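Mosa Soft Goods: collection rules and data card

Maintained by Horațiu Enache. Questions about these rules go to the tracker first, then to Horațiu.

What is in the set

Mosa holds 2000 episodes of single-arm pick and place with soft objects: felt food, cloth pouches, stuffed shapes and knitted items. Every episode has wrist video, joint states, gripper width and a one-line task instruction. Collection was split between two sites, Andness and Kinetti, which used the same arm and the same gripper but different tables and lighting. The site is recorded in the metadata field "site".

After review, 181 episodes were marked "hold" and are kept out of the default split. They are still in the download. Load them with the flag include_hold if you want them.

Scope of this document

The rules below applied to everyone who drove the arm or labeled episodes. They are published with the data so that people adding to the set can follow the same practice, and so that people training on it know what to expect. Version 1 of the rules was short and left a lot to the operator. Version 2, in force from December, is the one printed here.

Before an episode

Check that the fingers open and close fully with nothing between them. Check the finger bands for peeling. A band that has lifted at one end must be replaced before the next episode, even if it still holds.

Clear the emergency stop of cables and cups. The operator must be able to reach it without standing up. If a second person is in the room, tell them the arm is about to move.

Place objects by hand, with the arm paused. Do not hand an object to the gripper.

Approach and grasp

Soft objects give before they slip, so gripper force tells you little. Go by the wrist view. Bring one finger to each side of the object before closing, and stop the approach if either finger is going to land on top of it. Close at the slow setting. The fast setting is for rigid objects and should not appear anywhere in this set.

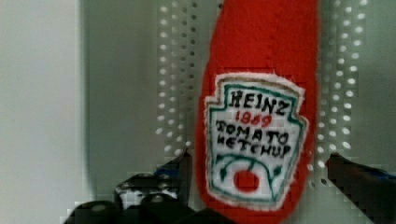
If a finger catches on a seam, a loose thread or the edge of a sewn patch, open the gripper, back off and mark the episode "snag". Do not pull. Snagged episodes are useful and should be saved, but an object with a torn seam goes out of rotation until it is mended.

Objects may be picked from a container or placed into one. Keep the fingers clear of holes and slots in the container wall. A fingertip that enters a hole can hook it and drag the whole container, and the force limit will not always trip. Containers are not taped down in either site.

Naming objects

Use the everyday name in the instruction: "pick up the ketchup bottle", with the material added only when two similar objects are present. Lettering on an object can be used to identify it if it can be read in the wrist view. If the lettering is blurred or turned away, use color and shape. Brand names go in the notes field and stay out of the instruction.

Ending an episode

Open fully, retract, pause, then stop the recording. Success is marked by the operator and checked by a second labeler from the video alone. Where the two disagreed, the labeler's mark was kept and the operator's was moved to "op_label". This happened in 89 episodes.

Known problems

Wrist exposure at Kinetti was left on automatic, and bright backgrounds wash out in places.

Episodes 179 and below use the old spelling "griper_width" for the gripper field. The Upadhyay loader handles both spellings. Other loaders may not.

Object weights were not recorded.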